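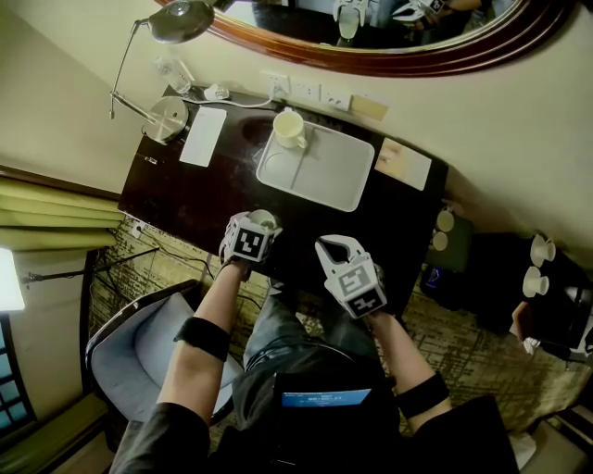
A desk, a lamp and a sheet of paper.

The letters of other families

An interview with the translator Aba Dankwa

May 26, 2019

When I ask Aba Dankwa how many letters she has translated, she takes a moment to think, and then she tells me that she stopped keeping the list at 500. It was a school notebook with a green cover, and when the last page was full she did not buy another.

She has worked with private letters for 20 years. People find them in a drawer after a funeral, or in a suitcase which nobody opened since the war, and they cannot read them because the language was lost in the family. They send them to Dankwa, and after some weeks they receive a typed text in English with her notes in the margin.

"The first thing they ask is always if there is a secret," she says. "Usually I must disappoint them. There is a cow that is ill, there is the price of coal, and somebody has not written back. People complained very much about who did not write back."

We speak in the kitchen of her sister in Purnthorpe, where she stays a few months of every year. She makes strong tea and apologizes for the chairs. She talks slowly, and sometimes she goes back to correct a word she used ten minutes before.

Dankwa came to this work by an accident. She was employed at Sanden, a shipping company, and she translated contracts and insurance papers there. A man from the accounts department knew that she could read old German handwriting, which she had learned at the university, and he brought her four letters from his grandmother. She did them on two evenings and did not want money. He told his cousins, and the cousins told other people.

"At Sanden I could translate a page in twenty minutes, and at home one line could take me the whole evening," she says. "I thought I had become stupid. But a contract wants to be understood. A letter between two sisters does not care if you understand it. They leave out everything that both of them know already."

I ask her for an example, and she tells me of a long exchange which she calls the Zhuravel letters, after the family. The mother wrote to her son for eleven years, and in nearly every letter she mentioned "the matter with the fence." She never explained it. Dankwa first believed that it was a quarrel with the neighbors. Later she thought it could be a code for something political, and she wrote a long note to the family about it.

"Then came a letter in which she thanks him for the money, and now the fence is painted," she says. "It was a fence! I had to write to them again and take back my whole note. They were very kind about it."

Since then she is more careful with her notes. If she does not know what a word means, she writes that she does not know. Some clients are not happy with this, and one of them asked for a part of the fee back.

The handwriting is for her less difficult than the tone. She gives me the case of a husband who signs every letter to his wife with his full name, also the family name. In English it looks cold, and the granddaughter who ordered the translation was sad when she read it. Dankwa looked through other letters of the same years and found that many men did so. She left the signature as it was and put two sentences in the margin.

"I will not write 'with love' for him," she says. "Maybe he did love her. He sent her his good gloves. But he wrote his full name, and so I write his full name."

There are letters she refuses. In February somebody offered her a box of letters bought at a market, and he wanted to make a book from them. She asked if he had looked for the family, and he had not. She sent the box back -- at her own cost, she adds, and it was heavy.

Now she is working on something different. The Lanuvum archive has asked her to teach a short course to people who want to read the papers of their own grandparents. They begin with the alphabet and then with shopping lists, because the words in them are easy to guess. Her oldest student is eighty-three and writes to her between the lessons, in the old script, with a fountain pen.

"He makes mistakes in the letter s," she says. "I correct it in red and I send it back to him. Then he answers me, and he complains that I took too long."

She fills my cup again and asks if anybody in my own family kept letters. I tell her that my aunt has a tin box, but that I never looked inside.

"Ask her while she can still tell you who the people are," says Dankwa. "The names are the worst. Everybody is called Anna."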